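Craft Table Inspection Checklist, Paper Folding Room

Site: Plolenik Community Workshop, ground floor
Date: 7 March 2022
Checked by: Bujar Nikolovski
Result: open for use, 2 items to follow up

I love doing this one. It's the best room in the building for a rainy afternoon, and most of what needs checking is stuff you can put right on the spot with a cloth or a pair of hands. Comments go under each item. Please read the comments from last time before you start, as a few things carry over.

1. Floor and walkways

Clear path from door to sink: OK
Mats flat, corners down: OK
Bags and coats on hooks: needs a reminder

Comment: The new mats are great! No curling at all, even by the radiator. Coats were on the backs of chairs again, and the sleeves hang right where people walk. I moved them to the hooks. We could use a second row of hooks on the Riven side of the room (the old name, I know, but everybody still says it).

2. Lighting

Ceiling lights all working: OK
Desk lamps steady on their bases: OK
Lamp cords kept behind the table: OK

Comment: Such a difference from October, when we were still squinting at fold lines. One lamp has a stiff neck. It stays where you put it, so I'm leaving it alone, but don't force it.

3. Power and extension cords

Plugs fully seated: OK
No damage to cord covers: OK
One extension per outlet, no chains: FOLLOW UP

Comment: Found one extension plugged into another beside the storage cabinet. Unplugged it and tagged both. Please don't put them back together, even for five minutes. If you need more reach, ask for the long one from the office.

4. Cutting tools

Scissors returned to the rack: OK
Craft knives closed and locked away: OK
Cutting mats free of deep gouges: OK
Paper trimmer guard in place: OK

Comment: Full marks here, and a big thank you to the evening group. The trimmer guard had been a worry for a while and it now clicks down properly. The Namboodiri trimmer is still the one to use for thick card. Keep the small one for thin paper only.

5. Paper storage

Heavy boxes on the bottom shelf: OK
Nothing stacked above shoulder height: OK
Shelves away from the heater: OK
Stock count written on the card: OK

Comment: We have 3,000 sheets of plain white, which should carry us well past spring. There are also 500 sheets of colored squares and 300 of the thin stuff that everyone fights over. Open packs go in the lidded tubs. I found one loose pack on top of the heater cover and moved it straight away. That is the one thing in this section I'd really like people to remember.

6. Table surfaces

Tabletop free of splinters: OK
Edges smooth all the way along: OK
No glue or tape left behind: OK
Table does not rock: OK

Comment: I ran a dry cloth along the wood and it didn't snag once. Oil from the Grornel tin is for the legs and underside only. On the top it gets into the paper, and then you have spotted cranes. Wipe along the grain, and go right up to the edge, where dried glue likes to hide.

7. Handling paper at the table

Work kept over the tabletop: OK
Thin sheets picked up one at a time: OK
Creased sheets set aside for practice: OK

Comment: Hold a small square between thumb and finger and let the rest of it hang free. A crumpled one is still fine for practice folds, so please don't throw it out! Put it in the practice tray with the others.

Wood tabletop, and a folded or crumpled white square held at the fingertips:
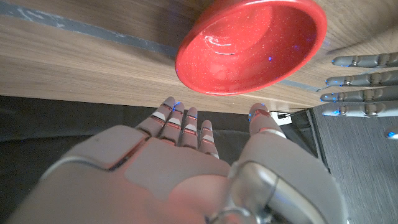
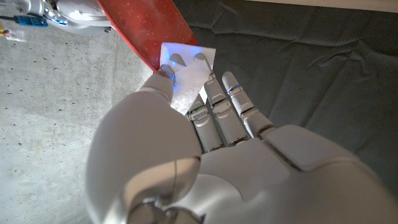
8. Waste and recycling

Paper bin below the fill line: OK
Blades in the sharps tin, never in the bin: OK
Glue-soaked scraps in general waste: OK

Comment: The bin was nearly up to the line, so I emptied it. Sharps tin has plenty of room left.

9. Exits and first aid

Both doors open freely: OK
First aid box sealed and in date: FOLLOW UP
Extinguisher in its bracket: OK

Comment: The box is in date but low on small bandages, no surprise with all those paper cuts. Please order a pack and put a few of the fingertip kind in the drawer by the sink too.

Follow-up list

Item 3: longer extension for the storage cabinet corner, tags to stay on until it arrives
Item 9: restock small bandages

Signed: B. Nikolovski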